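Datenblatt zur Sammlung »Setis – Sporttextilien falten und ablegen«

Kurzbeschreibung

Setis umfasst Aufnahmen vom Zusammenlegen getragener und neuer Sportbekleidung. Die Sammlung enthält 682 Sequenzen, von denen 392 vollständig annotiert sind. Erfasst wurden Trikots, kurze Hosen, Trainingsjacken und Funktionsunterhemden in den Größen S bis XXL. Herausgeberin ist die Truvance Textilarchiv gGmbH; für Inhalt und Pflege der Annotationen ist Negin Amini zuständig.

Gegenstand und Auswahl der Kleidungsstücke

Ärmellose Trikots bilden die größte Gruppe. Ihre weiten Armausschnitte, abgesetzten Besätze und großflächigen Aufdrucke stellen beim Zusammenlegen andere Anforderungen als ein glattes T-Shirt. Netzartige Stoffe geben an der Falzkante nach, während bedruckte Flächen steifer bleiben und sich nur ungern entlang einer Ziffer oder eines Schriftzugs knicken lassen. Jedes Kleidungsstück wurde vor der Aufnahme gewaschen und auf lose Nähte geprüft. Pflegeetiketten wurden nicht entfernt.
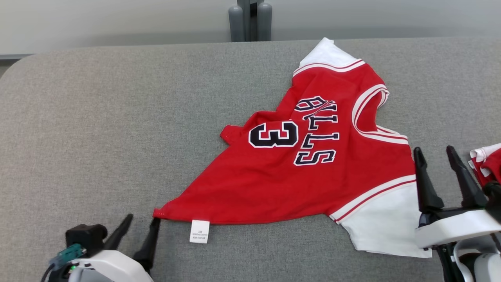

Der Ausgangszustand ist in fünf Klassen eingeteilt: glatt, einseitig umgeschlagen, teilweise gefaltet, zerknittert und auf links gedreht. Treffen mehrere Klassen zu, wird die Klasse vergeben, die beim Zusammenlegen als erste behoben werden muss. Die Ausrichtung auf der Unterlage wird gesondert vermerkt und bezieht sich auf die Mittelachse des Kleidungsstücks.

Zielzustand

Als ordnungsgemäß abgelegt gilt ein Trikot, wenn die Seitenkanten parallel liegen, die Träger nach innen geschlagen sind und der Saum nicht übersteht. Die Rückennummer soll nach Möglichkeit oben liegen. Bei Stücken ohne Nummer entscheidet der Brustaufdruck. Das Maß des fertigen Pakets richtet sich nach der Fachbreite des Regalsystems Kirix; Abweichungen bis 6 Millimeter werden nicht beanstandet.

Bekannte Einschränkungen

Trikots mit langen Ärmeln sind unterrepräsentiert. Dunkle Stoffe ohne Besatz lassen die Lage der Kanten zum Teil schwer erkennen; die Annotation trägt in solchen Fällen den Zusatz »unsicher«. Vereinslogos und Spielernummern wurden nicht unkenntlich gemacht. Aus ihnen ergibt sich kein Hinweis auf eine Verbindung zu den jeweiligen Vereinen.

Nutzung und Pflege

Die Sammlung steht für Forschung und Lehre zur Verfügung. Eine Weitergabe einzelner Teile ist nur zusammen mit diesem Datenblatt gestattet. Die Bezeichnungen der Kleidungsteile folgen dem Glossar Danladi in der Fassung vom Juli. Korrekturen an den Annotationen sind unter Angabe der Sequenznummer an Negin Amini zu richten.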